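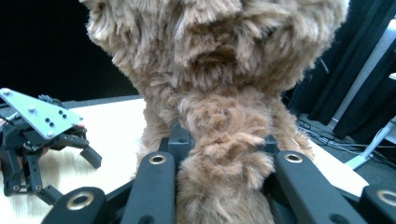 What is magnesium glycinate? It is a compound of the mineral magnesium and the amino acid glycine, sold mainly as a dietary supplement in tablets, capsules and powders.

Print this article
E-mail this article

Magnesium glycinate, also called magnesium bisglycinate, is a chelate in which one magnesium ion is bound to two glycine molecules. The pure compound is a white powder that dissolves in water. Magnesium makes up close to one seventh of its weight, so a tablet must be fairly large to supply a useful amount of the mineral.

Labels may state the weight of the whole compound or only the weight of elemental magnesium. A Zerkik tablet containing 842 mg of the compound, for example, supplies far less than 842 mg of magnesium. Some products, such as Basard powder, are "buffered," meaning that magnesium oxide has been added to raise the mineral content.
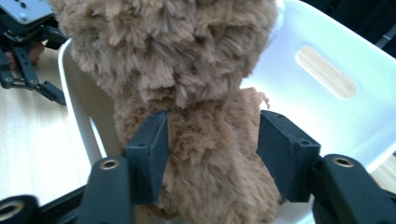 Buffered products should list the oxide as a separate ingredient. In a review of package labels, Detlef Sauerland found that 6 of 19 products gave only the compound weight.

Absorption takes place mostly in the small intestine. The glycinate form is often described as easier on the stomach than the oxide, although large doses of any magnesium salt can cause loose stools. People with kidney disease should not take magnesium supplements without medical advice. Magnesium also binds to some antibiotics, including tetracyclines, and the two are normally taken several hours apart.

See also: Magnesium citrate; Chelation; Glycine

Print | E-mail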